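**July, notebook, pose alignment for the drawer task**

Started again at 9:40. Yesterday's build of Zaidi (the tracker) loses the right cube when the hand goes low at the drawer front. I replayed the whole session through it: 2,160 poses came out for the left gripper and 1,995 for the right. I would expect them much nearer to each other.

First suspicion was exposure, but the left cube is in the same light and it tracks well. Second suspicion is the jump filter, which I set too strict in June.
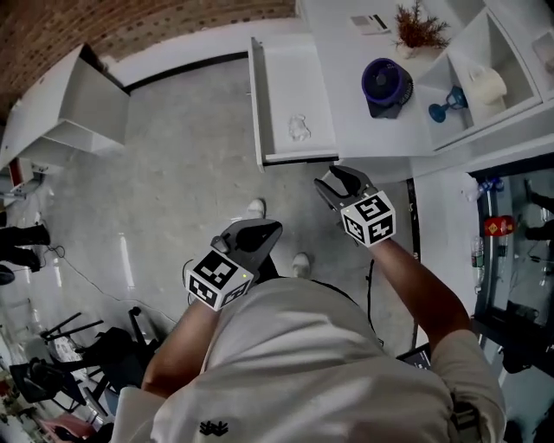 *Head view, both cubes, tissue in the drawer.*

I loosened the filter from 15 mm to 25 mm per step and most of the missing poses came back. Two bad flips came back also – the solver takes the mirrored solution when it sees only one face of a cube. To do: keep the last good rotation and reject the mirrored one.

Then the wrist views. Honow undistorts them before matching, and near the border the correction is poor, so I now mask the outer ring. It costs some features on the brick wall, but the drift is smaller.
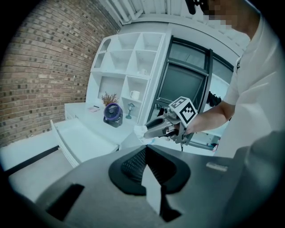 Sobia Bangash thinks the mask is the wrong place to fix it, and that I should fit the fisheye model again with more board positions near the edge. She also asked me to check the clock offset first, as 122 ms between head and wrist would give the same kind of drift.

The offset is not checked yet. Left the replay running on Nollberg with the mask off, to compare. Config is saved as drawer_25mm.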